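Speaker notes: Flexible packaging and shelf life (session 4, Sunday, 35 minutes plus questions)

Slide 1. Title
Leave up while people sit down. Mention that handouts are by the door and that the barrier data table is on the back page, since the projector will not render it legibly.

Slide 2. Scope
Small-format pouches only, under 135 grams filled weight. No retort, no liquids. Anyone here for stand-up spouted pouches wants session 6.
Define shelf life before going further. For this talk it means time to the first failed attribute, whichever attribute that is. For oily snacks it is usually rancidity. For dried fruit it is usually texture.

Slide 3. What a laminate does
Outer layer carries print. Middle layer is the barrier. Inner layer seals. Say it in that order and point at the cross section.
Oxygen and water vapor move at different rates through the same film. A film that is good against one can be poor against the other. Pause here. Most spec sheets that come in for review quote only one of the two numbers.

Slide 4. The Otonar trial
761 pouches, one product, one filling line, stored at room temperature in closed cartons. Pulled monthly.
Failures by cause: seal leaks first, pinholes second, film permeation a distant third. Repeat this. The money had been going into the film.
If asked: the cartons were not rotated. It is a weakness in the trial and the write-up says so.

Slide 5. Seals
Three variables: temperature, pressure, dwell time. Raising temperature to cover for short dwell is the common mistake. It gives a seal that looks flat and peels at low force.
Product dust in the seal area. Chili powder and oil are the worst. Langlois changed the fill nozzle and left the jaws alone, and the leak rate dropped by almost half.
Skip the burst test video if running past 20 minutes.

Slide 6. Windows
Clear windows sell product. They also let in light, and a metallized layer cannot run through them. Treat the window as a separate material with its own barrier figures. Ask the converter for those figures in writing.
Amber tint helps with light and does nothing for oxygen.

Slide 7. Hang holes and headers
The punch must sit outside the seal line. Check die registration at the start of each roll and again after every splice. The Sumska line lost 359 units in one shift to a punch that had drifted into the seal.
Weight of the filled pouch hangs from one point. Test on a peg, with the display vibrating, for at least a week.

Slide 8. Pictures (one minute, no more)
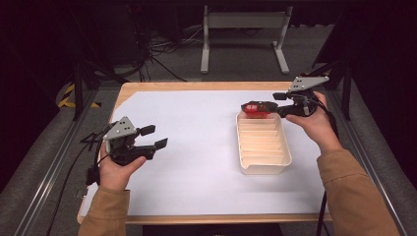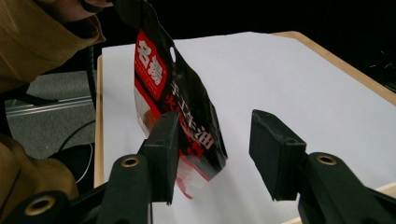
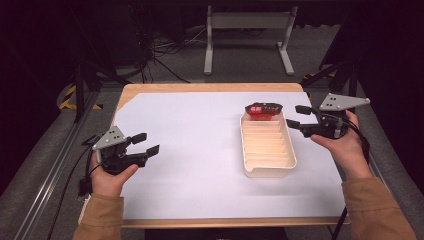
Second picture: pouch with a clear window and a round hang hole.

Slide 9. Secondary packing
Cartons first. Overfilled cartons crease the pouches at the corners, and creases are where pinholes start. Underfilled cartons let them rub. Nornico settled on a fill height 4 millimeters below the flap and has kept it.
Do not stack beyond the printed limit in humid storage. Board loses stiffness well before it looks damp.

Slide 10. What to ask a supplier
Oxygen and water vapor rates, both, with test temperature and humidity stated. Seal curve for the inner layer. Window figures if there is a window. Roll splice policy.
If a supplier gives a rate without conditions, send it back.

Questions
Likely: recyclable single-material films. Answer: usable for short shelf life, sealing range is narrower, run a trial before August if it is meant for the holiday season.
Likely: nitrogen flushing. Answer: worth it only after the leak rate is under control.
Switch off the clicker and return it to the desk.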